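4. Benennung schwach gesättigter Farbtöne

Für kräftige Farben liegen im Deutschen gut eingeführte Wörter vor, und die Übereinstimmung zwischen Sprecherinnen und Sprechern ist entsprechend hoch. Bei Tönen mit geringer Sättigung ist das anders. Zwischen Weiß, Rosa, Beige und Grau einerseits und zwischen Grau, Grün und Blau andererseits liegen Bereiche, für die je nach Beruf, Region und Situation verschiedene Bezeichnungen verwendet werden. Der folgende Abschnitt behandelt diese Bereiche getrennt von den übrigen, deren Auswertung in Abschnitt 3 dargestellt wurde.

Grundlage sind 3613 freie Benennungen von 323 Befragten. Zugelassen waren Einzelwörter, Zusammensetzungen und Wortgruppen. Rechtschreibvarianten (blaugrün, blau-grün, Blau-Grün) wurden zusammengeführt, die Reihenfolge der Glieder blieb dagegen erhalten. Antworten, die nur aus einem Vergleich bestanden, etwa »wie alter Putz«, gingen in eine eigene Klasse ein und wurden nicht auf ein Farbwort zurückgeführt. Mellor hat in der Pilotphase eine solche Rückführung versucht. Die Zuordnungen der beiden Kodierenden lagen dabei so weit auseinander, dass wir darauf verzichtet haben.

4.1 Zusammensetzungen mit Grau

Die auffälligste Gruppe bilden Zusammensetzungen aus zwei Farbwörtern. Graugrün und Grüngrau gelten in den Wörterbüchern als unterscheidbar: Das zweite Glied nennt den Grundton, das erste die Abweichung davon. In unseren Daten hält sich diese Regel nur bei Befragten, die beruflich mit Farbe zu tun haben. Alle übrigen gebrauchen graugrün fast durchgehend, auch für Muster, die von der Fachgruppe klar als grüngrau eingeordnet wurden. Grüngrau wirkt auf viele offenbar wie ein Fachwort. In den Kommentarfeldern finden sich Bemerkungen wie »sagt man das?« oder »klingt nach Lackdose«.

Dazu kommt die Nähe zum Blau. Dunkle Wandflächen werden je nach Umgebung einmal als grün, einmal als blaugrün und einmal schlicht als dunkelgrau bezeichnet. Der Einfluss des Nachbartons ist aus der Wahrnehmungsforschung gut bekannt und braucht hier nicht neu belegt zu werden. Für die Benennung ist von Belang, dass er sich auch dann zeigt, wenn die Befragten unbegrenzt Zeit haben und frühere Antworten ändern dürfen. Ein rotbrauner Holzton neben der Wand verschiebt die Antworten in Richtung Grün; steht eine sehr helle Fläche davor, nehmen die Antworten mit grau zu. 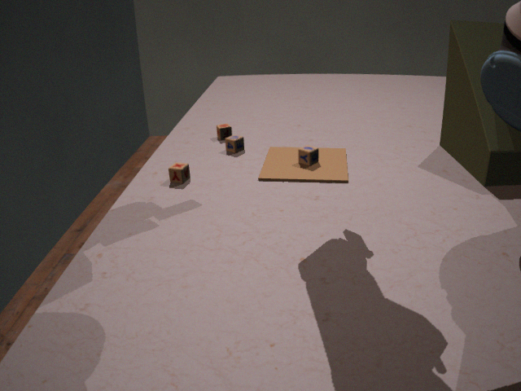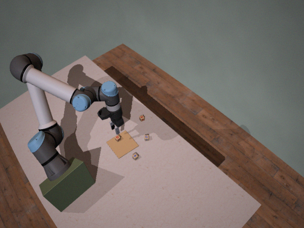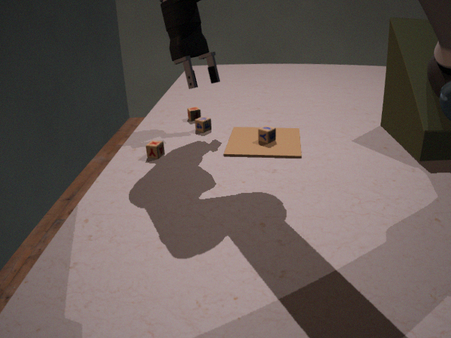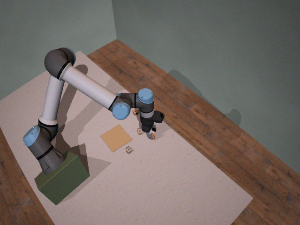 Abbildung 2: Helle Flächen vor graugrüner Wand, gerenderte Innenansichten.

Ein zweiter Befund betrifft das Alter der Befragten. Jüngere greifen häufiger zu Entlehnungen aus dem Englischen, vor allem zu Sage und Off-White, und sie verwenden diese ohne weiteren Zusatz. Ältere nennen an derselben Stelle eher Schilf, Salbei oder Resedagrün. Inhaltlich decken sich Sage und Salbei weitgehend. Im Gespräch mit einzelnen Teilnehmenden wurde allerdings mehrfach angegeben, Sage sei »heller« oder »moderner«, wobei sich das zweite Urteil kaum auf den Farbton selbst beziehen dürfte. Resedagrün kommt ausschließlich bei Personen vor, die eine handwerkliche Ausbildung haben oder in deren Elternhaus das Wort üblich war.

4.2 Weiß, gebrochenes Weiß, Rosé

Am hellen Ende der Skala ist die Streuung noch größer. Weiß ohne Zusatz wird selten gewählt, sobald ein reinweißes Vergleichsfeld sichtbar ist. Fehlt das Vergleichsfeld, ist es die häufigste Antwort, auch bei Mustern mit deutlich rötlichem Anteil. Die Zusätze verteilen sich auf mehrere Bildungstypen: Adjektiv plus Weiß (gebrochenes, schmutziges, warmes Weiß), Stoffbezeichnung plus weiß (creme-, perl-, kalkweiß) und Verkleinerungen oder Abschwächungen wie weißlich, rosalich, leicht rosa. Die letzte Form ist die einzige, die in sämtlichen Altersgruppen vorkommt.

Rosa selbst wird gemieden. Mehrere Befragte haben ein zunächst eingetragenes rosa nachträglich durch beige, haut oder rosé ersetzt. Dhillon führt das in seiner Auswertung auf die feste Bindung des Wortes an Kleidung und Spielzeug zurück. Für Stein, Putz oder Stoffbezüge stehe rosa deshalb kaum zur Verfügung, obwohl der Farbton passe. Unsere Daten stützen diese Deutung insoweit, als rosa bei den isolierten Farbfeldern häufiger genannt wird als bei Oberflächen mit Maserung, Adern oder Sprenkeln. Bei gemusterten Oberflächen weichen die Befragten gern ganz auf den Stoff aus und schreiben Marmor, Granit oder Terrazzo, ohne ein Farbwort hinzuzufügen. Solche Antworten sagen wenig darüber, wofür sie das Material tatsächlich halten. Marmor scheint in vielen Fällen nur »hell mit Adern« zu bedeuten.

4.3 Handelsnamen

Zum Vergleich wurden die Farbkarten der Anbieter Notham, Soltel und Birnard herangezogen. Sie unterscheiden sich stark in der Art der Namensbildung. Notham arbeitet mit Landschaftsnamen und lässt das Farbwort meist weg, Soltel kombiniert eine Nummer mit einem schlichten Adjektiv, Birnard verwendet überwiegend Pflanzen und Lebensmittel. Die Karte von Manurung konnte nur in einer älteren Fassung eingesehen werden und bleibt in der Auswertung außer Betracht — einzelne Namen daraus tauchen trotzdem in den Antworten auf, vor allem in der Fachgruppe.

Insgesamt ist der Einfluss der Handelsnamen auf die freien Benennungen gering. Wo er sich zeigt, betrifft er fast immer die hellen Töne. Wer kürzlich eine Wohnung gestrichen hat, nennt mehr verschiedene Weißtöne und ist sich dabei nach eigener Angabe sicherer. Die Übereinstimmung mit anderen Befragten steigt dadurch nicht, sie sinkt sogar leicht. Für Verkaufsgespräche mag das ohne Folgen sein, da dort ein Muster auf dem Tisch liegt. Bei schriftlichen Bestellungen und bei Leistungsbeschreibungen im Handwerk führt es nach Auskunft der befragten Malerbetriebe regelmäßig zu Rückfragen.

Eine Einschränkung betrifft die Darbietung am Bildschirm. Die Helligkeit der Geräte wurde abgefragt, aber nicht gemessen, und die Angaben dazu sind lückenhaft. Ein Teil der Streuung bei den graugrünen Mustern geht vermutlich auf die Geräte zurück. Dagegen spricht, dass die Fachgruppe mit vergleichbaren Bildschirmen gearbeitet hat und im gleichen Bereich deutlich einheitlicher antwortet. Eine Nacherhebung mit gedruckten Karten ist vorgesehen. Sie soll im Dezember beginnen und sich auf die Paare graugrün/grüngrau und beige/rosé beschränken.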